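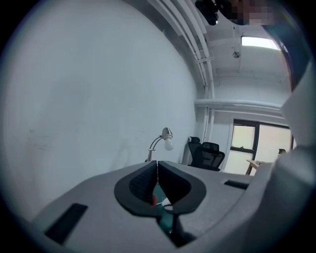 Griet Wouters, trente-sept ans de chorale et toujours pas de partition

Il faut monter deux étages derrière la boulangerie pour arriver chez Griet Wouters, et elle vous prévient dès l'interphone que la troisième marche du second est traître. J'arrive un peu essoufflé, elle a déjà servi le café, et nous parlons d'abord de tout autre chose — de ses tomates, du marché de Bristport qui a changé de place — avant que je pense à sortir mon carnet.

Elle chante avec les Voix de Rotton depuis 37 ans et les dirige depuis une bonne moitié de ce temps. Elle n'a jamais appris à lire la musique. « Je le dis tout de suite aux nouveaux, ça les détend, raconte-t-elle en riant. Ma mère chantait en épluchant les légumes et moi je répondais à la tierce, sans savoir que cela s'appelait une tierce. Quand Geert Van Loon m'a demandé de le remplacer pour un soir, je lui ai répondu que je ne saurais même pas par quelle mesure commencer. Il m'a dit : commence par respirer, ils te suivront. »

Le remplacement d'un soir a duré. Geert, qui chante encore parmi les basses, ne lui a jamais repris la baguette, qu'elle n'utilise d'ailleurs pas. Elle dirige à mains nues, parfois avec un crayon quand elle a oublié de le poser.

Le répertoire vient presque entièrement de la région : des chants de halage, des berceuses, deux ou trois complaintes interminables que les gens réclament à chaque concert et que les ténors redoutent. Beaucoup ont été recueillis auprès de personnes âgées du canton. Riet Bakker, alto et ancienne institutrice, faisait la tournée des cuisines avec un magnétophone dont il fallait tenir le couvercle. « Riet revenait avec quatre versions de la même chanson et nous nous disputions pendant des semaines, se souvient Griet. Pour La Fille du passeur, nous ne sommes toujours pas d'accord sur le dernier couplet. Alors nous chantons les deux fins, l'une en hiver, l'autre en été. »

Je lui demande si l'on peut vraiment apprendre à l'oreille une pièce à quatre voix. Elle prend le temps de finir son biscuit. « On peut, mais c'est long, et il faut aimer que ce soit long. Je chante la ligne, ils la reprennent, je la rechante, quelqu'un se trompe et son erreur est plus jolie, alors on la garde. Thijs Kramer nous a écrit de belles partitions pour ceux qui en veulent, je ne suis pas contre. Seulement je leur demande de les fermer au concert. »

En juin, la chorale a chanté à la salle Agyeman, qui compte 40 rangs et une acoustique dont Griet parle encore avec gourmandise. Elle s'était placée de côté pour mieux entendre les sopranos, et elle avoue avoir manqué un départ tellement elle écoutait. Pieter Verbruggen, au premier rang des ténors, est parti tout seul, les autres ont suivi. « Je l'aurais embrassé », dit-elle.

Et la suite ? Elle aimerait un disque, un petit, enregistré dans la chapelle plutôt qu'en studio, avec les bancs qui craquent. Elle cherche aussi des basses, comme toutes les chefs de chœur du monde, et me regarde à ce moment-là avec une insistance qui me fait reprendre du café. Les répétitions ont recommencé, le mardi soir, et l'on peut venir écouter depuis le fond de la salle avant de se décider.

Propos recueillis à Rotton, le 21 sept. 2011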